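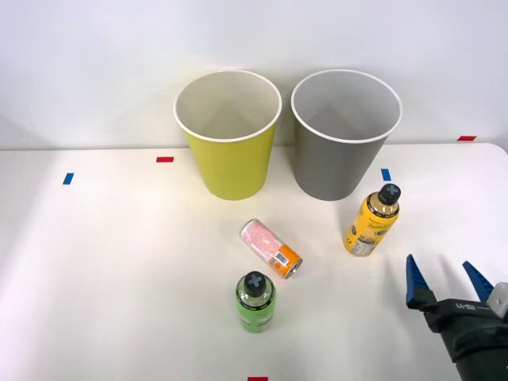 Garland on the stair rail in September, too early or not?

umirdale_k
Hello everybody. I want to decorate the rail of our stairs for autumn, and I would like some advice before I buy the materials. The rail is 14 feet long and painted white. My plan is dried orange slices, eucalyptus and small pine cones on a jute rope. My husband thinks September is too early and that the oranges will become brown before Thanksgiving. Has anyone kept such a garland for so long?

Flarside
Not too early. Mine goes up the day after school starts. The oranges do get darker, but I like them dark. Cut them thin and dry them slowly in the oven with the door open a little. If you take them out when they are still soft in the middle, you will have mold in two weeks.

patchwork_lou
I disagree with the oranges. I did it two years ago and we had fruit flies until December. Felt leaves are better. You can pack them in a box and use them again.

Flarside
Then yours were not dry, sorry. I have never had one fly.

patchwork_lou
They were in the oven for 5 hours. Maybe your house is less humid than mine. We live next to a lake.

umirdale_k
Thank you both. I am not near a lake, but our hallway is a bit damp in the morning. Perhaps I will do half and half? I am also not sure how many slices I need.

Marlene Doucette
I made one for my sister's stairs, which are the same length as yours, and I used 47 slices. It looked full but not heavy. I hung them in pairs, back to back, and put the last one alone at the bottom post. For the rope, please buy more than the rail measures. The garland must hang down between the fixing points, and this eats a lot of rope. I was short the first time and had to make an ugly knot in the middle.

nederus
How do you fix it to the rail? I used tape once and the paint came off with it. My landlord was not happy.

Marlene Doucette
Pipe cleaners, in the color of the rail. Twist them underneath where the hand does not go. They are soft and they don't scratch. I buy a pack of 100 and it lasts for years.

patchwork_lou
Ribbon is prettier. Wide velvet ribbon, rust color, tied in a bow at each post.

Marlene Doucette
Prettier, yes, but small children pull the bows. At my sister's house they were all open by the evening.

old_charpentier
May I say something less popular – a handrail is for holding. Every year I read this kind of thread and everybody puts pine cones exactly where my mother would put her hand. Hang it on the outside of the balusters, below the rail. You see it from the hall just as well.

Flarside
It does not look the same below the rail. It looks like it fell down.

old_charpentier
Only if you hang it without tension. Fix it at every second baluster and keep the curves equal.

umirdale_k
This is a good point about the hand, I had not thought of it. My father-in-law visits us in the fall and he needs the rail. I will try it on the outside with the pipe cleaners. The lower part, near the front door, is the damp one, so I will put felt leaves there and the oranges higher up.

nederus
Does eucalyptus need to be dried first, or can it dry on the rope?

Flarside
On the rope is fine. It shrinks a little, so put more than you think.

patchwork_lou
And it drops leaves everywhere when it is dry. Keep the vacuum close.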